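# How a Robot Learns to Tidy a Bathroom

Adstead Robotics Club, junior explainer

Our club has a robot with two arms, but for most of the term it lives inside a computer. The pretend version is called a simulation.

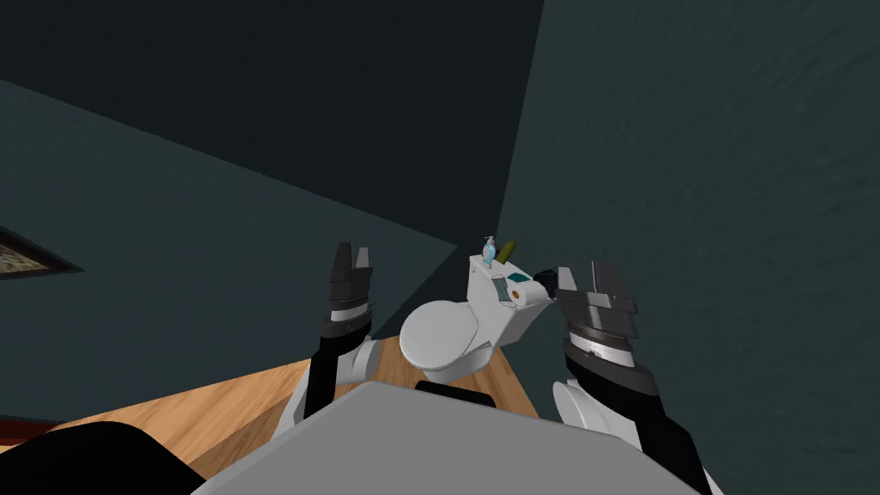 A simulation is a set of rules and numbers. The rules say how heavy each object is, how slippery it is and what happens when two things bump together. The computer works out all of this many times each second, then draws the result on the screen. If you have played a driving game, you have used a simulation.

## Why not start with a real robot?

A real arm is heavy and costs a lot to fix. In a simulation, a dropped soap dispenser makes no mess. You press reset and every object goes back to its starting place.

Resetting is also quick. Berkay Karabulut's group ran the same task 38 times in one club session. Setting it up by hand each time would have taken the whole afternoon.

## What the arms are made of

Each arm has three kinds of parts to learn about.

- **Links** are the stiff pieces, like the bones in your forearm.
- **Joints** are the places where the arm bends or turns, like your elbow.
- **The gripper** is the hand. Ours has two fingers that open and close.

Two fingers are enough for many jobs. They can pinch a sponge or hold a cup by its sides. They are not good at flat things lying on a flat surface, as there is nowhere for the fingers to go.

## Teaching one move

The task for this term is called Clear the Tank. The robot must take a small object from the top of a toilet tank and put it somewhere else. It sounds easy. For a robot it is seven steps:

1. Find the object.
2. Open the gripper.
3. Move the gripper near the object.
4. Move in slowly until the object is between the fingers.
5. Close the gripper.
6. Lift.
7. Move away and let go.

Step 4 goes wrong most often. If the gripper comes in too low, it hits the tank. If it comes in from the side, it can knock over the next object along. Chrysoula Kalogeropoulos wrote a rule that makes the arm stop for a moment before step 4 and check its position. The rule is three lines long and every group now uses it.

## Left arm or right arm?

The program has to choose. Our rule is that the closer gripper does the work and the other one stays still. Pin-yu Lam is testing a different rule, where one arm holds an object and the other moves its neighbour. The arms must never try to be in the same spot – the program checks for this before every move.

## Words to know

**Simulation:** a pretend world run by a computer.

**Collision:** when two things touch or bump.

**Reset:** putting everything back to the start.

**Trial:** one try at a task, from start to finish.

Groups should save their trial notes in the club folder. The next task, Brallden Kitchen, opens in August.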